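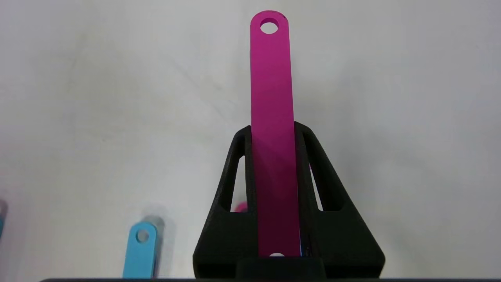 Trallomel Linkage Set: data card and kit notes

Version 2, last edited January 7, 2020
Maintained by Ho-yin Wan, with a lot of help from Aba Osei

What this is

Hi! I'm Ho-yin, and I put this set together because I wanted to find out if the Sirstead starter kit was worth the money for a small group like ours, and once I'd recorded a pile of sessions it seemed silly to keep them to myself. So you get two things in one folder: the recordings, and my opinions on the kit. Skip whichever half you don't need.

The task is picking and placing flat linkage bars and arcs on a white table. I drove the arms by hand for every session, and Aba checked the labels afterward (she's a lot pickier than I am, so thank her for the clean ones).

What's in the folder

sessions/ – 46 recordings, each in its own subfolder
labels/ – one text file per session, with the start and end of every grasp
kit/ – my setup notes, the finger print settings and a parts list
bad/ – 9 sessions we dropped, kept in case you want to see failures

The wrist camera video and the joint readings share one clock, so you don't have to line anything up yourself. I spent a whole weekend on that and I'm still a little proud of it!

The parts

Straight bars with rounded ends, plus curved arcs, all with round holes in them. The set came from Wumida, who sell it for classrooms. I scatter the pieces before a session and don't tidy them, so plenty of bars end up on top of each other. The labels name a piece by color and shape ("magenta bar", "red arc"), and if one is mostly buried it's marked "under".

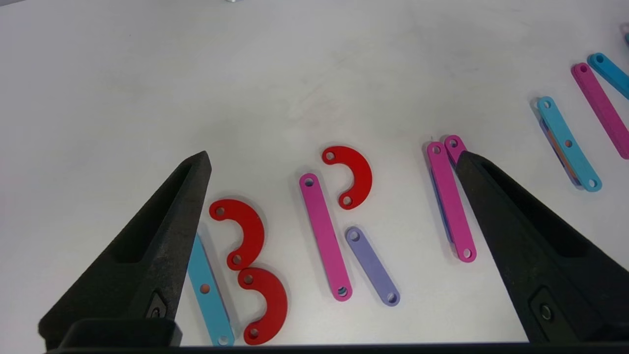 Open fingers over the parts, red arcs and bars between them.

Colors are where you'll want to be careful. Pink, magenta and lavender drift into each other depending on the light, and Aba and I didn't always agree. When we couldn't settle it, the label says "pink?" with the question mark left in. Please don't strip those out – they're useful if you're testing a color model.

How the kit holds up

I like it more than I expected to. Setup took me 2 evenings, mostly because I read the cable diagram upside down. The fingers are tapered and black, with long slots in them, and they're good at getting hold of a narrow bar once you've lined up the approach. Holding a bar upright works too, as long as you come in square to it. If you come in crooked the bar swings, and then you've got to put it down and try again.

The arcs are harder. There isn't a nice pair of flat sides to squeeze, so you end up going for the thick part of the curve and hoping. Most of the stuff in bad/ is me losing an argument with an arc.

Stacked bars are the other sore spot. The kit doesn't care which layer you meant, and with thin pieces you can easily grab both. I left the double grabs in and labeled them "double" (search for that word and you'll find 18 of them).

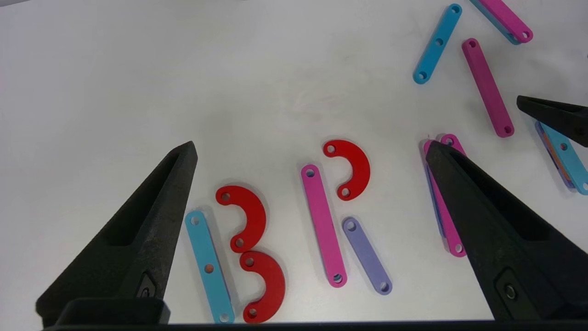
Pieces spread out on the white table, with another gripper at the right.

The software is fine. The control panel is called Su, it runs in a browser, and it mostly stays out of your way. I'd love a proper undo for when you save a session under the wrong name. Sirstead's support answered my emails quickly and didn't make me feel dumb, so points for that.

Would I buy it again? For learning and small tabletop jobs, yes. For anything heavy, I haven't tried, so I can't tell you.

Things to know before you train on it

One table, one set of parts, one person driving. I favor coming in from the left, and you'll probably see that in whatever you train. The tabletop has smudges on it and I didn't clean them off between sessions. There's no depth data, and no force readings either.

Using it

Free for research and teaching. If you publish something, mention the Trallomel Linkage Set and send us a link, we'd both like to read it. Found a wrong label? Open an issue with the session name and the time in the video. Aba goes through them in batches, and the next round of fixes is planned for February.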